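Section 4: Setting up the basket bench

Your Mirka bench unit arrives with its arm fitted and its safety checks done, so this section is all about the work. By the end of it the arm should be able to take hold of a basket by its rim and put it where your team wants it. Allow a morning for the first set-up. Most crews find the second one goes far quicker!

Who should be there: one person from each shift that will use the bench. At our Tirnport packing floor we made the mistake of training only the early shift, and the late shift spent most of March working from scribbled notes.

4.1 Before you start

1. Clear the bench of tape, labels and tools, and wipe it down.
2. Choose two baskets from your everyday stock. Pick a dark one and a light one if you carry both, as the two colours need separate brightness settings.
3. Check that the baskets are empty and that no strands are sticking out of the rim.
4. Press Start on the panel and wait for the status line to read Ready.

Caution: Keep hands, sleeves and lanyards away from the bench whenever the status line reads Moving. Press Hold before you reach in, even to nudge a basket.

4.2 Teaching the basket positions

1. Set the two baskets close together on the bench, open side up. They don't have to be square to the edge. A bit of an angle is good, as that is how they will turn up on a busy day.
2. Select Teach, then New basket.
3. Open the wrist view on the panel. With the fingers open, bring the arm in low towards the near corner of the dark basket. Blur in this view is normal while the arm travels, and the outline of the basket is enough to steer by.
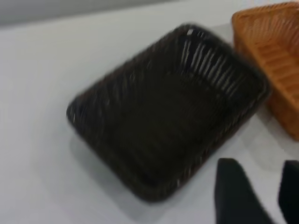

4. Stop the arm and let the view settle. Tap the rim of the basket on the panel, once on each long side.
5. Type in the basket length in millimetres. Our standard size is 488 by 305, and you will find it already saved as Basket A.
6. Repeat steps 2 to 5 for the light basket.

Note: If the panel asks you to tap again, turn the brightness down one notch first. Shiny strands can confuse it — dark baskets especially.

4.3 Setting the rim grip

The rim grip is the part people enjoy most, and it is well worth taking your time over. One finger goes inside the basket and the other stays outside, with the rim between them. Start with the fingers wide and bring them down slowly at the side of the basket, watching from where you can see both tips. 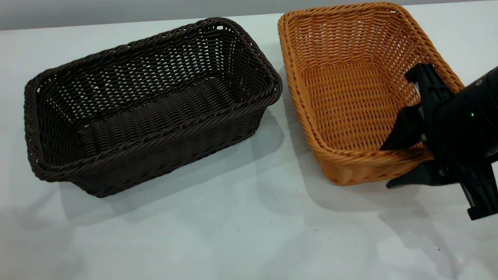 Woven rims vary more than moulded ones, so begin with grip level 16 and go up one step at a time until the basket lifts without slipping. If the weave creaks or bends, go back down a step. Save the level under the basket's name.

Run ten lifts with someone watching. After that, the unit will remind you to check the fingers for wear every 1,000 lifts.

Caution: Never use the rim grip on a basket with a split or loose rim. Put it in the repairs pile.

4.4 What changes for your team

Lifting and turning baskets used to take up a big part of each packer's day. With the bench running, that time moves to checking the weave, filling orders and sorting repairs. Rodrigo Pastor, who leads the floor at Tirnport, now swaps people between checking and filling every two hours, and he lets each shift name its own saved settings (the late shift's are all named after cheeses).

Agree these points before the first full day:

- who presses Hold when a basket needs straightening
- where repairs go, and who empties the pile
- who may change a saved grip level

Write the answers on the card supplied and fix it beside the panel. If your bench feeds an Oei conveyor, go on to Section 5. If baskets are carried off by hand, skip to Section 6. For spare fingers, contact the Dastska parts desk and quote the number on the inside of the panel door.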